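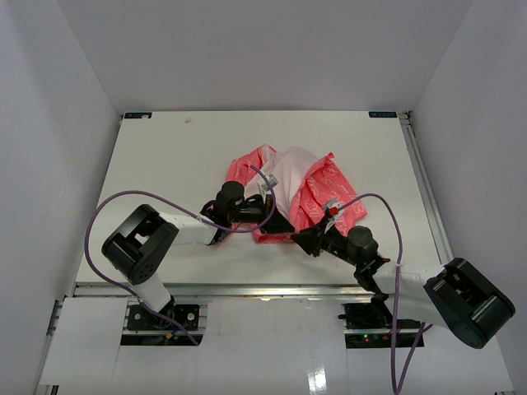
Coral pink cloth with the little white print, in a heap on the white table.

2010-12-30

Snowed in again, or near enough. The plow has been past twice and both times it left a ridge across the end of the driveway that I looked at for a while through the kitchen window and then decided to leave until tomorrow. I have tea, I have the good lamp, and I have been meaning for most of a week to write down how Christmas went and what I've been thinking about since, so this will probably be a long one.

I took the train up to Altmont on the 23rd and the trip was fine until Hulla, where we sat for the better part of two hours with the heat off in my half of the car. I got talking with the woman across the aisle, who was bringing a whole rutabaga casserole to her sister's in a picnic cooler, and by the time we moved again I had the recipe on the back of my ticket (nutmeg, and more syrup than you'd think, and you have to let it stand overnight before it goes in the oven). I mean to try it in January when I'm tired of everything else.

The house was the same as ever. The third stair still creaks, the upstairs hall still smells like cedar and radiator, and my mother still won't let anyone else carve. There were 14 of us at the table on Christmas Eve, which meant the piano bench and two lawn chairs from the garage, and I drew one of the lawn chairs and spent dinner with my chin about level with the gravy. I didn't mind a bit. The kids put on their play afterward and forgot the ending, so they just sang until somebody clapped.

But the thing I really wanted to get down is the bread. On the morning of the 26th, when everyone else was sleeping it off, my mother and I made my grandmother's rye, just the two of us, and it was the nicest part of the whole visit. I have been trying to make that bread by myself since April and getting bricks. I've got a whole page in the back of this book of things I changed – less water, more water, the expensive flour, the old flour, a longer rise, a shorter rise – and I had about decided it was the oven. Well, I watched her do it and she hardly followed the card at all! The card says to let the sponge sit until evening. She started it the night before and left it on the cellar steps, where it's cool, and she didn't touch it again until after breakfast. She also kept her hands wet the whole time she was shaping, and she never added flour to the board, and I have been throwing flour around like it was a snowstorm. When I asked her why none of this was written down she said that she supposed her mother thought anybody would know.

The card itself is worth saying something about. It's in pencil, in my grandmother's slanting hand, on the back of a receipt from the Tikkanen store, and the receipt is for lamp oil and four spools of thread. I'd never turned it over before. I must have stood there reading that receipt for five minutes while the oven heated. The store closed before I was old enough to go in by myself, but I do remember the bell on the door, and the barrel of salt fish that I was afraid of, and being given a peppermint over the counter for saying thank you properly. My mother remembers much more, naturally, and once she got going she told me about walking there in the dark with a sled to get the flour, 4 miles round trip, and how the sled ran away from her once on the long hill and went straight through somebody's fence. She paid for the fence in eggs. I had never heard that one in my life, and I would have said I knew them all.

The loaves came out dark and flat and cracked across the top, just the way they should, and we ate most of one standing up with butter.

I came home on the 27th with the other one wrapped in a dish towel, along with a jar of her starter held in my lap the whole way like a goldfish. It seems to have survived. I fed it last night and this morning it had pushed the lid up. I've put it on the floor of the back closet, the closest thing I have to cellar steps, and I'm going to start a sponge tonight and see.

What else. The gas bill came and it was $239, so I have put on a second sweater and turned the thermostat down, and I may be in a third sweater by February. The library called to say the Carar book is in, the big one about the lighthouses, and they'll hold it until after the holiday. I finished the gray mittens except for one thumb. I still owe four thank-you notes and I'd like to get them in the mail before New Year's, though I say that every year and generally end up apologizing on the second page.

I haven't made any resolutions yet. I think I'd like to call my mother in the mornings now and then instead of always on Sunday nights, when we're both tired and we only talk about the weather. And I want to copy that card out properly, with the cellar steps and the wet hands written in, and send it around to the cousins. I'll put the receipt side in too.

It's snowing again. Time to go and see about that sponge.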